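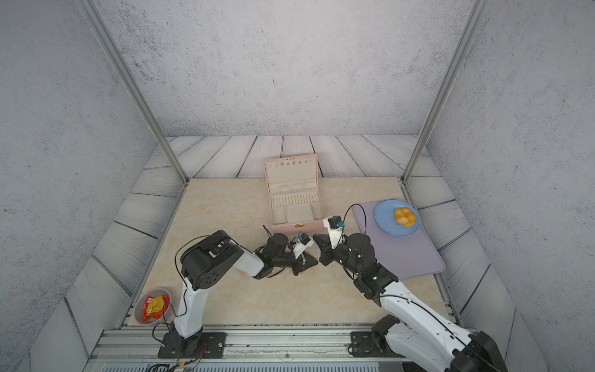 Keeping and Passing On Family Jewelry in Claden Households

Student project report, Department of Social History, Brostside College
Submitted by Snædís Oddsson
Project supervisor: Stavros Chrysikopoulos

8 shares | 0 comments

1. Purpose of the project

This report presents the results of a one-semester project on the ways in which families in the town of Claden keep jewelry of modest value and pass it from one generation to the next. Published work on inheritance is concerned mainly with houses, land, and money. Small personal items are seldom listed in a will, and they leave few written records. The project therefore relied on a mailed survey and on interviews in the home.

Three matters were studied: where the jewelry is kept, what the present owner knows of its history, and whether any arrangement has been made for its future. The market value of the items was excluded from the study at the request of the college ethics office, and respondents were asked not to supply it.

2. Method

A printed survey form was delivered to 1,000 addresses in the Hetport and Old Mill districts of Claden. The form had two pages and could be returned by mail or left at the public library on Bataineh Street. A total of 52 forms were returned. Two were set aside, one because it had been filled out by a business and one because the second page was missing. The remaining 50 forms are the basis of the findings in Section 3.

Interviews were then held with eight respondents who had agreed to further contact. Each interview took place in the respondent's home and followed a written guide, which is attached to the bound copy as Appendix B. Notes were taken by hand. Respondents were given the opportunity to read the notes and correct them, and three did so.

The rate of return was low. Older residents and women are likely to be overrepresented, and the findings should not be applied to the town as a whole.

3. Findings

3.1 Place of keeping

Most respondents kept inherited pieces in a bedroom, in a dresser drawer or in a box intended for jewelry. A smaller group used containers that had first served another purpose, among them cookie tins, eyeglass cases, and an envelope inside a cookbook. Bank deposit boxes were mentioned on only a few forms. In several of the interviews it became clear that the box itself was regarded as part of the inheritance, and that pieces had been left in the compartments where an earlier owner had placed them.

Respondents often separated items that were worn from items that were kept. The second group was opened less often, in some homes only at the time of a wedding or a funeral.

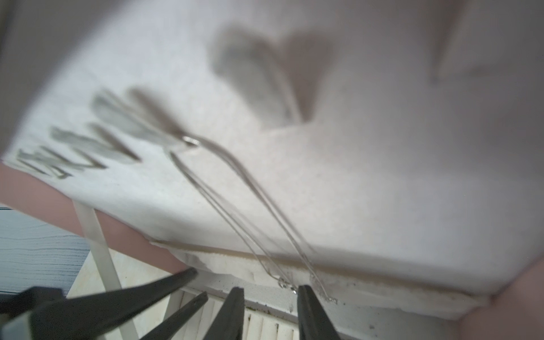
Who usually decides which family member receives a piece?

In most of the homes studied the present owner decides alone, and the decision is commonly made known by word of mouth, without any written note.

3.2 Knowledge of history

Nearly all respondents could name the person from whom they had received a piece. Far fewer could name the owner before that. Knowledge was strongest where the piece was connected to an event, such as a confirmation, an engagement, or a move from another country. Rings and brooches were more often connected to a named person than chains and earrings were. One respondent had a brooch that three cousins each believed to have belonged to a different great-aunt. The question had not been settled at the time of the interview.

Written records were rare. Where they existed, they consisted of slips of paper placed with the item, usually giving a first name and nothing more. Two respondents reported that a slip had been lost when a drawer was cleaned out.

3.3 Arrangements for the future

A minority of respondents had mentioned jewelry in a will. Others stated that their children "know already," although in two of the interviews an adult child who was present did not agree with the parent's account. Respondents without children named nieces, godchildren, and in one case a neighbor.

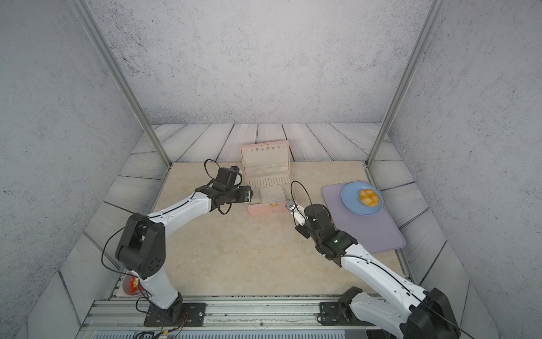 Jewelry box, open, with interior tray.

Disagreement within families was reported more often over items of sentimental interest than over items the respondent considered costly. Several respondents had avoided a dispute by dividing a set, so that the earrings went to one sister and the necklace to another. Opinion on this practice was divided. One respondent described her half of a set as "the half nobody asks about," and she had stopped wearing it.

4. Recommendations

It is recommended that the Claden Public Library offer a one-page record sheet on which families may write the name of each known owner of an item, the occasion on which it was given, and the intended recipient. A draft sheet is attached as Appendix C. A follow-up study should include the Eastfield district, where many households arrived in the town more recently, and should offer the form in more than one language.

5. Acknowledgments

The author thanks the respondents for their time and the library staff for receiving the forms at the front desk. Printing costs were met by the Brostside student research fund.

Last updated: November

Related reports
Market Days in Old Claden: A Study of Vendor Permits
Recipe Cards as Family Records
The Hetport Ferry and Its Passengers
Church Picnics and Town Life in the Bataineh Street District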